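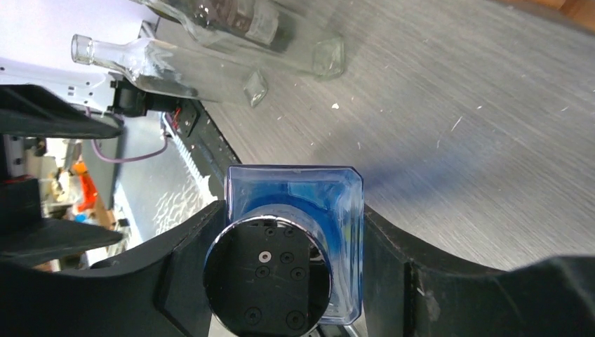

Maribel Tello wrote to me after my last column to say that a rule nobody can test is still better than no rule, and that people like me make it easy for companies to do nothing. I have thought about her letter a good deal. I still don't agree with her, and the new Karance handling guide is my reason.

The guide came out in December. It covers robots that pick up breakable things, glass above all, and it is 439 pages long. I read it over the holidays. It has a chapter on vocabulary and another on how the vocabulary was chosen. The part that says how hard a gripper may squeeze a bottle takes up 4 pages, and two of those are tables for bottles standing upright on a clean, flat surface.

Go look at a table where robots handle glass. The bottles lie on their sides, close together. Some are clear and some are colored, some have a heavy square base and some are round, and a cap can be as wide as you like. The surface has scratches on it. A rule written for one upright bottle doesn't say much about any of this, and the guide has a sentence for that problem: the operator "shall exercise suitable judgment." I found that sentence, or a close cousin of it, 19 times.

Suitable to whom? Orlando Taipe, who sat in on the drafting for Semeck, told me the wording was left open so that small shops could live with it. Fine. But a small shop can live with anything if it doesn't ask for anything. When a bottle cracks and a person gets cut, "suitable" will mean whatever the lawyer with more time says it means.

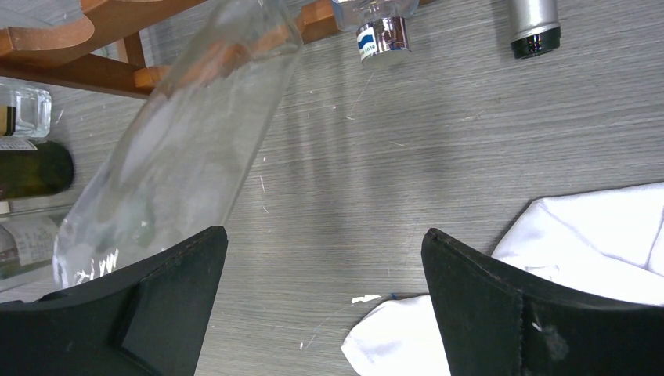

A gripper at work on a large clear bottle, other glass close by.

I'm told the answer is certification. Brendoter will come to your site, watch your arm do its routine and give you a certificate good for 2 years. I asked what happens if you change the gripper fingers in month three. You are supposed to report it. And if you don't? There was a long answer to that and I couldn't find the end of it.

Fingers matter. So does the skin of the finger, and how scuffed it is, and the angle it comes in at. Any person who has worked with these machines will tell you so, and the guide gives finger wear one paragraph, which says to inspect "regularly." My dentist says regularly too, but she gives me a date.

What would I take in its place? A short list with numbers in it. A top squeezing force for each kind of glass, tested with the bottle lying down. A limit on how close the next bottle may be. A fixed schedule for changing finger pads. A plain log of every drop, kept where the inspector can read it. Kolbrún Kirkegaard has been running her lab that way, on a few typed sheets, and her people can recite them.

Tello would say that numbers go out of date. They do, and then you change them, and everyone can see that you did.

The comment period closes on 1 February 2020. I sent mine in. It asks for a definition of "suitable," and if I get one I'll print it.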